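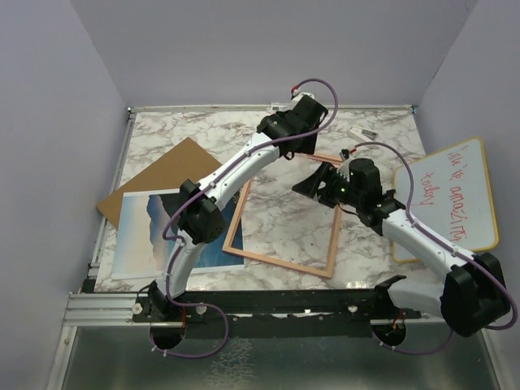
Picture hanging and framed works: yearly check
Building: Hegyi guest house, ground and first floors
Checked by: Gyula Jakab
Date: July 23, 2022

1. Wall fixings
Hooks tight in the wall, no movement when pulled by hand: OK, except first floor landing.
Comment: The landing hook has pulled out by a few millimetres and the plaster round it is crumbling. Picture taken down and stored face to the wall in the linen room. Needs a longer screw and a proper plug.

2. Cord and wire
No fraying, no rust, knots holding: two to replace.
Comment: Breakfast room, both sides of the window. The old string has gone thin where it goes over the hook. Use the Nesico braided wire, the reel is in the cellar. Do not reuse the string.

3. Backs of frames
Backing board flat and held in all round: OK.

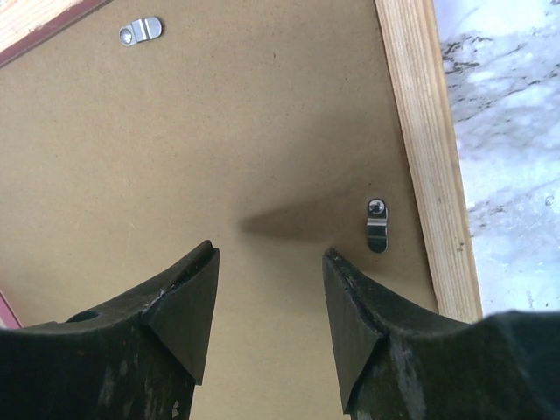 Look for pins working loose and for any bowing of the board, mainly on outside walls. Room 4 was damp last winter so I took that one off and felt along the bottom edge. Dry, no staining. Check again in March.

4. Corners and mouldings
Joints closed, no splits: one fail.
Comment: Large frame over the stairs, lower left corner open. A fingernail goes in. It hangs above where people walk, so it comes down today and stays down until glued. Painted edges are chipped on several others, which is only a matter of looks.

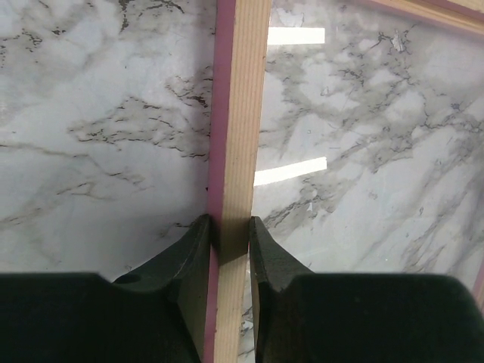
When touching up, wipe the dust off first and keep paint away from bare wood on the back. Last year's touch-up in the hall was done over dust and has come off again.

5. Glass
No cracks, no loose panes: OK.
Comment: Room 2 has a small chip under the lip of the frame, same as last year. Leave.

6. Clearance
Nothing hung over a bed head on a single hook: fail, Room 6.
Comment: Second hook to be fitted before the room is let.

7. Costs
Quote from Flitix for the stairs frame and landing wall: 436. Orhun Saraç to approve.

Outstanding: items 1, 2, 4, 6.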